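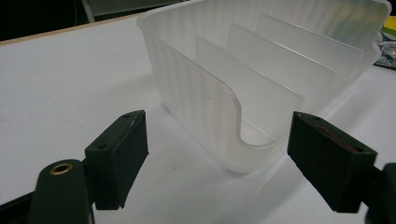

Handgreifer mit geöffneten Backen vor dem Sortierbehälter mit drei Trennwänden

Start | Projekte | Bauanleitungen | FAQ | Werkstattordnung | Kontakt

Gister Handgreifer: Häufige Fragen zu Aufbau, Aufnahme und Auswertung

Stand: 22. Juli 2025

Diese Seite sammelt Fragen, die beim Nachbau des Gister in der offenen Werkstatt Preltstead und per Mail eingegangen sind. Sie ersetzt die Bauanleitung nicht. Angaben beziehen sich auf Revision C, abweichende Werte für Revision B sind vermerkt.

ALLGEMEINES

Was ist der Gister?

Ein von Hand geführter Parallelgreifer mit Kamera. Die Bedienperson führt eine Greifaufgabe selbst aus, aufgezeichnet werden das Kamerabild, die Backenöffnung und die Lage des Greifers im Raum. Aus den Aufzeichnungen wird eine Steuerung für einen Tischroboterarm trainiert, der die gleichen Backen trägt.

Warum nicht direkt den Arm führen?

Das Führen des Arms (Kinästhetik oder Leader-Follower) ist langsamer und bindet den Arm während der Aufnahme. Mit dem Handgreifer kann an einem beliebigen Tisch aufgenommen werden. Nachteil: Bewegungen, die der Arm kinematisch nicht erreicht, werden erst bei der Auswertung erkannt und müssen verworfen werden.

Was kostet der Nachbau?

Die Teileliste summiert sich auf 499 Euro einschließlich Kamera und Mikrocontroller, ohne Arm und ohne Rechner. Wer eine Kamera mit passender Optik besitzt, kommt deutlich darunter. Druckkosten in der Werkstatt werden nach Gewicht abgerechnet und sind nicht enthalten.

MECHANIK

Welches Material für die Backen?

PETG, vier Wandlinien, Füllung 60 Prozent. PLA funktioniert, kriecht aber unter der Vorspannung der Rückstellfeder. Nach einigen Wochen stehen die Innenflächen dann nicht mehr parallel. ABS wurde nicht geprüft.

Müssen die Backen dunkel sein?

Empfohlen. Helle Backen heben sich auf hellen Tischen schlecht ab, und die optische Kontrolle der Backenöffnung wird unzuverlässig. Matte Oberflächen sind glänzenden vorzuziehen, Reflexe auf der Oberseite stören die automatische Belichtung. Wer nur helles Filament hat, kann die Backen mattschwarz lackieren. Die Innenflächen bleiben dabei frei.

Wie werden die Gewindeeinsätze gesetzt?

Messingeinsätze M3, mit dem Lötkolben bei 240 °C eingeschmolzen. Der Einsatz soll bündig sitzen oder minimal tiefer. Steht er über, liegt das Gegenstück nicht plan auf und der Arm verkippt beim Anziehen. Einen schief sitzenden Einsatz sofort nacherwärmen und mit einer planen Metallfläche richten. Ein nachträgliches Ausbohren hat bisher in jedem Fall das Bauteil gekostet.

Die Backen schließen nicht parallel. Woran liegt das?

In dieser Reihenfolge prüfen:

1. Sitz der Führungsstange. Sie muss sich ohne Federn von Hand verschieben lassen.
2. Anzugsmoment der Backenschrauben. Beide Seiten gleich, handfest genügt.
3. Druckteil verzogen. Backe auf eine Glasplatte legen und auf Kippeln prüfen.
4. Bei Revision B: Spiel im linken Gelenk. Unterlegscheibe 0,3 mm nachrüsten.

Welche maximale Öffnung ist vorgesehen?

86 mm zwischen den Innenflächen. Breitere Objekte lassen sich nur an einer Kante oder Wand fassen. Die Trainingssoftware verarbeitet das, der Griff muss dann aber in allen Aufnahmen gleich angesetzt werden.

Sind Schrammen auf den Backen ein Problem?

Solange die Innenflächen eben sind, nein. Kratzer und Verfärbungen an Kanten oder Oberseite haben in unseren Vergleichsläufen keinen messbaren Einfluss gehabt. Ausgetauscht wird bei Rissen an den Schraublöchern.

TESTAUFGABE SORTIERBEHÄLTER

Warum ein Behälter mit Trennwänden?

Die Aufgabe verlangt Positionierung quer zu den Fächern und ein kontrolliertes Absenken. Fehler von wenigen Millimetern führen zum Aufsetzen auf einer Wand und sind damit leicht als Fehlversuch zu erkennen. Bei einer offenen Schale würde derselbe Fehler nicht auffallen.

Muss es ein durchscheinender Behälter sein?

Für den Referenzdatensatz ja. Mattierter, weißlicher Kunststoff auf einem weißen Tisch ist für die Bilderkennung ungünstig, und genau deshalb wurde er gewählt. Ein farbiger Behälter liefert in der Regel bessere Quoten, die Ergebnisse sind dann aber nicht vergleichbar. Für erste Versuche spricht nichts gegen einen farbigen.

Welche Seite zeigt zur Bedienperson?

Die Seite mit dem U-förmigen Ausschnitt. Durch den Ausschnitt bleiben die Trennwände auch bei niedriger Greiferhaltung sichtbar. Von der geschlossenen Seite aus verdeckt die Behälterwand einen Teil des Innenraums, und die Steuerung lernt eine zu hohe Anfahrt.

Müssen die Trennwände immer gleich stehen?

Innerhalb einer Serie ja. Der Referenzaufbau verwendet drei parallel gesetzte Wände mit gleichmäßigem Abstand. Zwischen zwei Serien darf umgesteckt werden, die Anordnung ist im Protokoll zu vermerken.

Der Behälter verrutscht bei der Aufnahme.

Bei leerem Behälter normal. Abhilfe: doppelseitiges Klebeband unter den Boden oder ein Gewicht ins hinterste Fach. Das Gewicht muss dann in sämtlichen Aufnahmen der Serie liegen. Festhalten mit der freien Hand ist nicht zulässig, die Hand landet sonst als Merkmal im Modell.

AUFNAHME

Wie viele Durchgänge sind nötig?

Für eine einzelne Aufgabe mit fester Behälterposition reichen 60 brauchbare Durchgänge. Wird die Position variiert, ist ein Vielfaches nötig. Die Zahl bezieht sich auf Durchgänge nach dem Aussortieren.

In welcher Stellung beginnt ein Durchgang?

Backen vollständig geöffnet, Behälter mittig zwischen den Backen und mit Abstand davor. Die Stellung zwei Sekunden ruhig halten, dann anfahren. Fehlt die Ruhephase, kann der Lageschätzer nicht initialisieren und die Datei wird beim Import abgelehnt.

Muss der Tisch leer sein?

Der Arbeitsbereich vor dem Behälter soll frei sein. Gegenstände im Hintergrund sind unkritisch und bei variierenden Serien sogar erwünscht. Folien und andere stark spiegelnde Materialien können den Lageschätzer stören, wenn sie einen großen Teil des Bildes einnehmen. Am Rand wurden bisher keine Ausfälle beobachtet.

Welche Beleuchtung?

Diffus, von oben, ohne harte Schatten. Durchscheinender Kunststoff wirkt bei seitlichem Licht je nach Winkel sehr unterschiedlich, die Oberkanten der Trennwände verschwinden dann teilweise. Die LED-Panels am Tisch 2 in Preltstead sind ausreichend. Flimmern lässt sich über eine feste Belichtungszeit von 1/100 s unterdrücken.

Mit welcher Bildrate wird aufgezeichnet?

Kamera 60 Bilder pro Sekunde, für das Training auf 20 reduziert. Die Backenöffnung wird mit dem Zeitstempel des Mikrocontrollers geschrieben und beim Import interpoliert.

ELEKTRONIK UND SOFTWARE

Der Wert der Backenöffnung springt.

Meist ein Kontaktproblem am Stecker des Winkelsensors. Leitung zugentlasten, Stecker neu crimpen. Springt der Wert nur bei geschlossenen Backen, ist der Magnet zu weit vom Sensor entfernt. Sollabstand 1,5 mm.

Wird Tindier noch unterstützt?

Das Importwerkzeug Tindier liest Aufnahmen ab Revision B. Die älteren Dateien aus dem ersten Prototyp lassen sich seit Februar nicht mehr öffnen. Josefien Verschueren pflegt ein Konvertierungsskript, Anfragen über das Kontaktformular.

Wie viel Grafikspeicher braucht das Training?

16 GB bei Standardeinstellung. Mit halbierter Stapelgröße läuft es auf kleineren Karten, die Trainingszeit steigt entsprechend. Der Werkstattrechner kann nach Eintragung im Kalender über Nacht belegt werden.

Läuft das Ergebnis auf jedem Arm?

Getestet ist nur der Visser-Arm der Werkstatt mit der Adapterplatte aus der Bauanleitung. Soledad Barrios hat eine Adapterplatte für ein zweites Modell gezeichnet, die noch nicht belastet wurde. Bei fremden Armen ist der Versatz zwischen Flansch und Backenspitze neu einzumessen, ein Fehler von 2 mm reicht für durchgehend misslungene Versuche an den Trennwänden.

Unter welcher Lizenz stehen die Dateien?

Konstruktionsdaten CERN-OHL-S, Software MIT. Aufnahmen von Mitgliedern werden nur mit deren Zustimmung veröffentlicht.

Verwandte Einträge

Gister Revision C: Teileliste und Druckdaten
Gewindeeinsätze richtig einschmelzen
Adapterplatte für den Visser-Arm
Tindier: Importfehler und ihre Ursachen
Kalibrierung des Winkelsensors
Belegungsplan Tisch 2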